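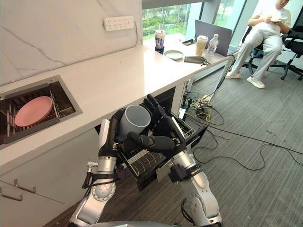 Light gray plastic cup, held above the pulled-out dish rack.

Tisero 42 rinse aid, liquid, 5 L canister
Item no. 746

For dishwashers with automatic dosing. Reduces spotting on plastic and glass. Suitable for soft and medium water; for hard water use Tisero 29.

Dosing: set the dispenser to 5 and adjust by one step if streaks remain. Plastic holds more water than glass – allow extra drying time.

Store upright and frost-free. Do not mix with other products.

Supplied by Molthorpe. Safety data sheet on request.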